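Plirkilcombe library talk, SPEAKER NOTES (not the handout)
Ritva Rantala
Aug 11, 2019

Water off. Phone off. Check clicker. Start even if people still getting coffee.

Title: Reading Old Family Letters Without Losing Your Mind

Open with the Tikkanen trunk. 53 letters, one trunk, two brothers who wrote to each other and never once put the year. Pause. Ask who has a box like that at home. Wait for hands. Don't fill the silence!!

Say what I'm covering: sorting, dating, handwriting, storing. NOT covering family tree software, somebody will ask, send them to the desk.

SORTING
- don't unfold everything on the first day
- keep the order you found them in, even if it looks like no order. Somebody put them that way
- pencil only. Number on the back, lower corner, small
- envelope and letter share a number (tell the story of me mixing up the aunt's envelopes, keep it SHORT, last time it ate 8 minutes)

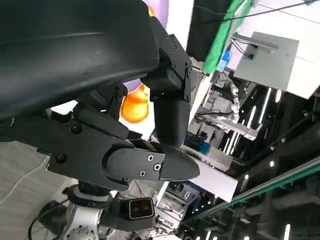 Close view: black tapered tip, three small silver screws on the side.

DATING
Postmarks first. Then stamps. Then what they complain about. Weather, prices, who is sick, who got married. The younger Tikkanen brother goes on about a flood in May and the bridge at Jistgate being out, and that one line let me place 2 other letters I had given up on.

Read the flood bit aloud. Slowly. "The cows are on the hill and Father is on the roof." Let them laugh.

Careful: people got dates wrong in their own letters. January especialy, they write the old year. If the letter says one thing and the postmark another I go with the postmark and write both down.

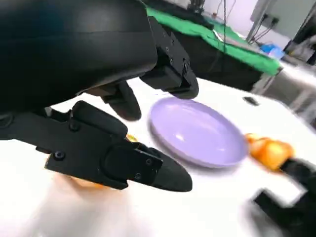 Also watch for letters written over several days. Ink changes halfway, mood changes halfway. The one about the horse starts cheerful and then the horse is dead. Date it as a range.

HANDWRITING
Biggest part. Slow down here.
- find a word you're sure of. A name, a town. Build the alphabet from that
- long s, double s that looks like fs or p
- crossed letters: they turned the page sideways and wrote over it to save postage. Tilt the page, read one direction only, cover with a ruler
- read it out loud. Bad spelling makes sense to the ear ("shure", "haint", "wensday")
- leave a blank with brackets when stuck. Do not guess and type it in like fact!! Come back next week
- exercise: pass out page 4, two min, talk to your neighbor. The hard word is "molasses". Don't say it too early

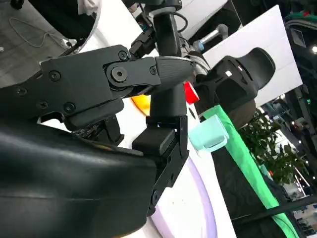

Plates, screws and a round pivot, with black cables up top.

STORING
Folders, flat, out of the attic. No tape. No laminating, please, I beg you. Paper clips rust so take them off gently, if it's stuck leave it stuck. Cool closet on an inside wall is fine. The basement isn't.

Boxes: I use the plain Jultero ones, not pushing them, any acid free box does the job. If asked about cost, I don't remember, look it up.

Scanning: scan front, back, envelope, blank pages too. File name = the pencil number. Box 1382 at the county archive is a good exmaple of what happens if you skip this, nothing in it matches anything.

Two copies, two houses. Give one to the cousin who never throws anything out. 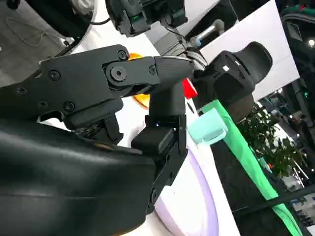
Bolted black plates again, rectangular pad hanging below the pivot.

QUESTIONS I KEEP GETTING
Can I correct the spelling? No. Make a second, cleaned up version if you want, keep the first.
What if there's something awful in there? Usually is. Take your time, you don't have to share it with the whole family right away.
In another language? Transcribe first, letter by letter, then find a reader. Mention the Finnish group, sign up sheet by the door.
Are they worth money? Mostly no. Move on fast.

If short on time drop the storing questions, keep the flood letter and the molasses page.

Collect the magnifiers before people leave. Thank the front desk. Extra copies of page 4 are in the blue folder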